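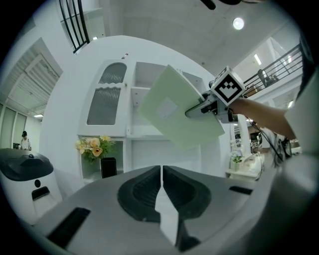 Vasanthi Ramasamy

Turnatmont, 24. Oktober 2024

Kamath prüft das papierlose Büro und behält die Mappe

Der Büroausstatter Kamath nimmt seine farbigen Aktenmappen nun doch nicht aus dem Programm. Das teilte das Unternehmen am Standort Turnatmont mit. Noch im Frühjahr hatte es geheißen, Papiermappen seien ein Auslaufmodell und würden durch das Ablagesystem Nurkness ersetzt. Eine Befragung unter 111 Kundenbetrieben hat diese Erwartung nicht bestätigt: 97 von ihnen legen weiterhin Vorgänge auf Papier ab, und zwar täglich.

Überraschend ist das nur für Leute, die lange keine Lohnunterlagen mehr gesucht haben. Das papierlose Büro wird seit Jahrzehnten angekündigt, und in derselben Zeit sind die Schränke voller geworden. Kamath hat an dieser Ankündigung mitgewirkt und gibt zu, dass die eigenen Prospekte dabei etwas großzügig formuliert waren.

Im Sortiment bleiben zunächst 2 Formate, darunter die hellgrüne Mappe mit dem kleinen Etikett in der Mitte. Das Etikett war intern umstritten. Die einen wollten es an den Rand setzen, die anderen ganz darauf verzichten und einen Code aufdrucken, den man erst mit einem Gerät lesen kann. Geblieben ist es in der Mitte. Beschriftet wird von Hand.

"Ich habe zu viele Ordnungssysteme eingeführt, die nach einem halben Jahr selbst ein Fall für die Ablage waren", sagt Vasanthi Ramasamy, bei Kamath für Büroorganisation zuständig. "Eine Farbe und ein Wort auf einem Etikett -- wer damit nicht zurechtkommt, dem hilft auch keine Software."

Auch bei der Einrichtung dämpft das Unternehmen die Erwartungen. Weiße Schränke mit offenen Fächern und geriffeltem Glas in der Tür sehen auf Messen gut aus, und ein Strauß künstlicher Rosen in Pfirsich und Gelb macht sich im unteren Fach freundlich. Als Aktenablage taugt ein solches Möbel nur bedingt. Wo Blumen und Vase stehen, steht keine Mappe, und was hinter Riffelglas liegt, erkennt man bestenfalls an der Farbe. Kamath empfiehlt daher, laufende Vorgänge im offenen Regal zu halten und alles Abgeschlossene aus dem Arbeitsraum zu bringen.

Einen ersten Versuch damit gab es im September in der Niederlassung Pusberg. Dort wurden 1017 Vorgänge neu sortiert, nach Farbe und Jahr. Ob die Ordnung hält, will das Unternehmen erst nach dem Jahresabschluss beurteilen. Zahlen zur eingesparten Suchzeit nennt Kamath ausdrücklich nicht -- solche Werte seien in der Branche bisher meist geschätzt und selten gemessen worden.

Nurkness wird weiter angeboten, künftig aber als Ergänzung zur Mappe. Bestehende Verträge laufen unverändert. Für Kunden, die ihre Papierablage im Vertrauen auf die frühere Ankündigung bereits aufgelöst haben, stellt Kamath auf Anfrage eine Erstausstattung Mappen zum Einkaufspreis bereit.

Pressekontakt: Kamath, Büroorganisation, Vasanthi Ramasamy, Turnatmont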